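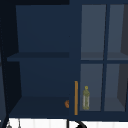 Équipe Diffusion et viralité – Cahier de labo, projet Nelley

Mai, 9 h 40

Reprise du comptage sur le défi de la cuillère (vidéos courtes, son imposé, refrain de Vasiliu). L'export de cette nuit donne 842 publications après filtrage par mot-clic. Après dédoublonnage par empreinte audio : 614. L'écart vient surtout des republications avec bandeau ajouté, que l'ancien script comptait comme des entrées distinctes. Le seuil de similarité reste à 0,9 pour l'instant. À 0,8 on fusionne des reprises différentes dès que la musique couvre la voix, à ne pas refaire.

Le mot-clic seul ne suffit pas. Il est apparu avant le défi, pour une série de recettes sans rapport, et une partie des comptes l'ajoute par opportunisme. Critère retenu pour l'inclusion : geste complet visible, plus nomination d'au moins une personne, à l'oral ou en légende. Les vidéos de réaction sont codées à part (R) et sortent du calcul de la chaîne.

Problème sur les nominations. Quand la personne nommée n'est désignée que par un prénom, le rattachement automatique prend le compte le plus actif portant ce prénom. Résultat : un seul compte reçoit des liens de toutes les régions et apparaît comme pivot du graphe. Règle modifiée : pas de lien sans mention explicite du compte, ou réponse publiée dans les 48 heures citant l'auteur. On perd des arêtes, mais le pivot disparaît.

11 h 15

Double codage avec Anju Nautiyal sur le premier lot. Accord correct sur le geste, mauvais sur le ton. La catégorie « parodie » est trop large : elle y met les versions ratées volontairement, moi seulement celles qui visent le défi lui-même. Nous gardons sa définition pour le codage et ajoutons une sous-catégorie P2 pour la critique. Le lot est à recoder entièrement, ne pas utiliser les étiquettes antérieures à ce matin.

Aiguo Song signale que les horodatages de la source Lumley sont en heure locale du compte, ceux d'Avside en temps universel. Le pic secondaire que nous attribuions à un relais par un animateur radio était donc, au moins en partie, un décalage entre les deux sources. Courbe retirée du brouillon. Conversion à faire à l'import et pas dans le notebook d'analyse.

14 h 30

Courbe recalculée en temps universel. Montée plus régulière, un seul maximum, puis décroissance lente. Le palier à presque 600 vues médianes par publication tient toujours, mais la médiane est peu stable sur les petits comptes. Essayé la moyenne tronquée, même allure.

Question ouverte : faut-il encore parler de défi pour la deuxième vague ? Les participants ne nomment plus personne, gardent le son et changent le geste. Aiguo penche pour un mème audio distinct. Je laisse une variable « phase » à deux valeurs, sans trancher, et le rapport présentera les deux découpages.

À faire :
- relancer l'import Avside avec le fuseau en paramètre
- recoder le lot 1 (Anju, puis moi en aveugle)
- vérifier les vidéos supprimées depuis la collecte, les retirer des captures
- demander à Vasiliu la date de mise en ligne du son original

Entrées récentes
Empreinte audio : essais de seuil
Grille de codage, version 3
Mots-clics ambigus, liste de travail
Import Lumley : champs manquants
Notes de lecture sur les chaînes de nomination

Contact de l'équipe | © Projet Nelley | Haut de page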